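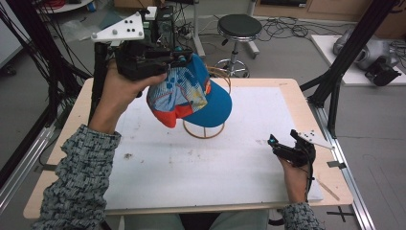

Lifting a cap off the wire stand with one of the two hand-held grippers.

About Jimer

Jimer is a small company that teaches robot arms to handle soft goods: hats, gloves, folded cloth, anything that changes shape when you pick it up. We were started by Ashraful Karunaratne and Abhishek Lodhi, who had both worked on packing lines and had both seen what a badly set gripper does to a box of knitwear.

Most of our work begins with a person holding a pair of grippers and doing the job by hand. The movements are recorded and used to train the arm. A normal task needs 625 good recordings before we try it on a machine. Our longest job so far, for the hat supplier Durico, needed 2000.

The Durico fault

Customers often ask about the Durico job, so we have put the account here.

In September, on the trial line, the arm took a cap off its stand and did not let go. It carried on to the next stand with the cap still in its jaws, pushed the stand over and pulled a cable out of its clip. The arm stopped when the operator pressed the stop button. There were no injuries. We lost two stands and a set of jaw pads, and Durico lost the rest of the shift.

Abhishek went through the logs that evening. The jaw sensor on the left side had been reporting "open" while the jaws were shut. A connector had worked loose inside the housing, and our software took the last good reading and carried on using it. The loose connector was a small thing. The software was our mistake — it should have stopped the arm as soon as the readings went stale.

We then checked the recordings and found the same fault in 200 of them. All 200 were thrown out and done again, which put the job back by three weeks. Durico did not pay for that time.

What we changed

If a jaw reading is more than a fraction of a second old, the arm now stops and stays stopped until a person resets it. Connectors are held with a locking collar and are checked at the start of each session. The person recording opens and closes both grippers before the first cap, and the session can't start until the readings match. Cables on the trial line run through a covered channel.

We ran the Durico line again for 1003 picks with the new checks in place. The arm stopped itself four times. Three were dirty contacts and one we have not explained — it is still on our list.

Working with us

Our workshop is in the Uddin building, on the ground floor. We build our own recording software, called Fenora, and we share our fault log with every customer, including the entries that don't make us look good. If you'd like to see a recording session before you decide anything, write to us and Ashraful will find a time. Mornings are usually best.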